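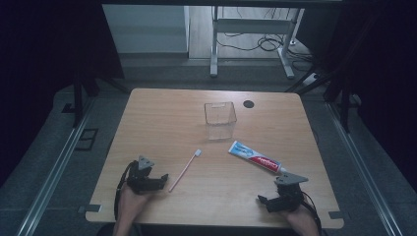 How to Put Your Toothbrush and Toothpaste in a Box, and Keep Them There

Filed under: Small Spaces > Bathroom > Fixes Under an Hour

Posted 2024-12-09 by Salamatu Ofori

My bathroom sink has a rim the width of a pencil. For two years the toothpaste lived on it, in the sense that a person on a window ledge lives on it. In May the tube went into the toilet for the second time and I decided to become someone who owns a container.

You need very little for this: a clear square container with an open top, a toothbrush, a tube of toothpaste and a flat surface to work on. I do the sorting at a table well away from the bathroom, where dropping things has milder consequences.

Step 1. Pick the container

Get one you can see through. I tried a handsome opaque canister from Cimwood first, and what grew in the bottom of it was between me and the canister. Clear plastic shames you into cleaning it.

Square beats round on a narrow shelf, and it sits flat against the wall. Skip the lid. A damp toothbrush under a lid is a science project, and you'll lose the lid by the weekend anyway.

Step 2. Measure before you get attached

Stand the container where it's going to live and open every door near it. My mirror cabinet swings out lower than I remembered. The shelf I ended up using is 28 centimeters long, and the Vikurex soap dispenser takes a good part of that and will not be reasoned with.

Leave enough height to lift the brush straight out. If you have to tilt it to clear the shelf above, you will one day do this half asleep and flick toothpaste water on your own forehead.

Step 3. Wash and dry the container

Warm water, dish soap, a soft cloth. Nothing scratchy, or the plastic goes cloudy and you've bought an opaque canister after all. Peel the price sticker off now. It will never be easier. If it leaves glue behind, rub in a drop of cooking oil, wait a few minutes and wash again.

Step 4. Lay everything out flat

Put the brush and the tube side by side on the table, with room to pick each one up. Check the bristles. If they're splayed out like a startled cat, this is a good day for a new brush.

Then wipe the tube, paying attention to the threads under the cap, where old paste sets like grout. Flatten the tube from the crimped end toward the cap. I used to own a Pitach tube squeezer for this. The edge of the table does the same job and I've never lost it down the back of the washing machine.

Step 5. Load it

Toothpaste first, cap down, against the back corner. Gravity moves the paste toward the opening while you get on with your life. Close the cap properly, or gravity moves it a bit further.

Toothbrush second, handle down, bristles up, leaning into the opposite corner. The bristles shouldn't touch the tube. If the whole thing tips when you let go, your container is too short or too light. Use a taller one, or put a few clean pebbles in the bottom.

Step 6. Empty it once a week

Water collects. It runs down the handle and sits there, slowly becoming something else. Tip it out, rinse, dry, reload. I've timed this at 80 seconds, including the part where I put it off.

If you share a bathroom

One container holds up to 4 brushes before they start leaning on each other. I'd still give each person their own. My household tried sharing, and we had several conversations about wet bristles that I'd prefer not to have again.

What about a wall-mounted holder?

I had a Lüthi one with suction cups. It let go of the tile at three in the morning, with a noise I took for a burglar. If you're allowed to drill, get one with screws. I rent, so I have a box.

46 shares | 17 comments

Related
A Soap Dish That Drains Somewhere Other Than Your Sock
Getting Price Sticker Glue off Nearly Anything
The Drawer Under the Sink: A Reckoning
How to Fold a Bath Towel for a Shelf That's Too Short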